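Illmont Community Kitchen
Monthly food safety walk-through, December
Checked by: Ifor Cadwaladr

1. Hand sink has soap and paper towels
OK. Soap is now the lavender kind. Opinions vary.

2. Fridge at 40°F or below
OK, 38 on both shelves. Someone has taped over the dial with a note reading "LEAVE IT." I left it.

3. Raw meat stored below everything else
FAIL, then OK. Chicken thighs were sitting above the rice pudding. Moved while I stood there and looked sad.

4. Leftovers labeled with contents and date
FAIL. One tub marked "Yusuf's, good." Good until when? Yusuf could not say.

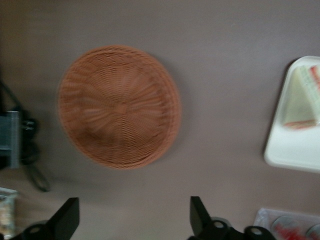
5. Baby and toddler food kept apart from nut products
OK. The Nilora oat porridge has its own shelf, and the peanut butter has been sent to the far cupboard to think about what it did.

6. Dry goods sealed and off the floor
Mostly. Lentils in proper tubs. Flour sack closed with a hair clip, which I am told is "temporary." It was temporary in my last report too.

7. Probe thermometer works
OK. Read 33 in ice water. Spare needs a battery.

8. Cutting boards in good shape
FAIL. The green one has grooves you could plant carrots in. Replace 2.

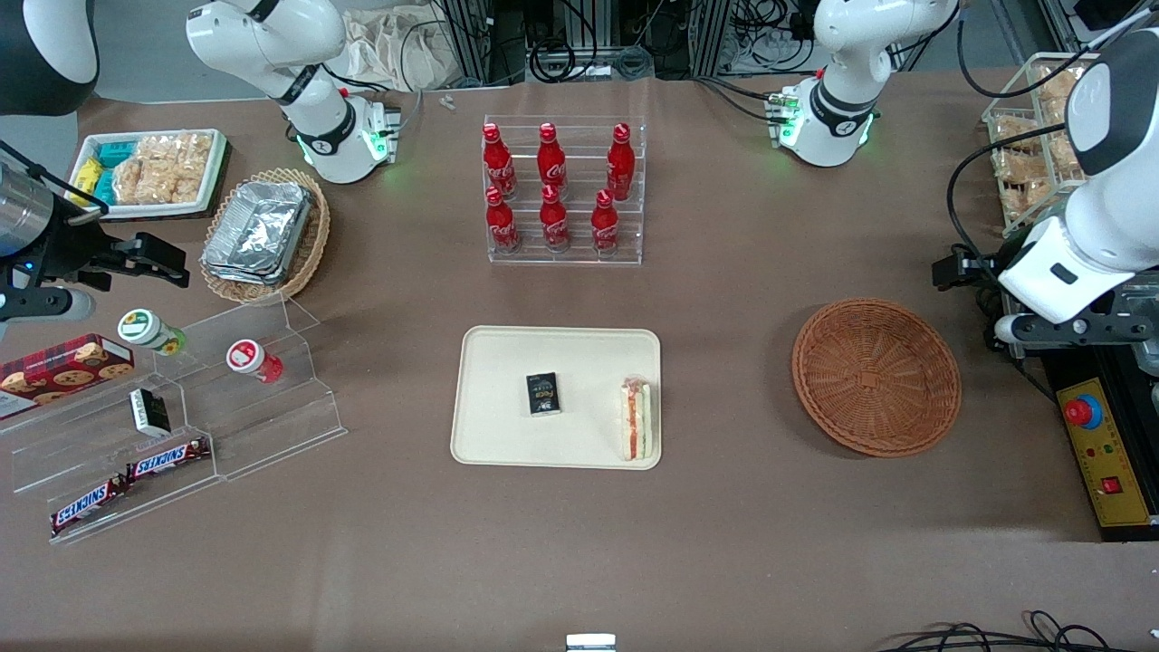 Snacks, drinks and an empty round basket on the table.

9. Fire blanket and extinguisher within reach
OK. The extinguisher is no longer holding the door open.

10. Trash lids close
One does.

Result: pass with comments. Items 4, 6 and 8 to be fixed before the next visit. Copy to the Ivenberg kitchen, who had the same boards.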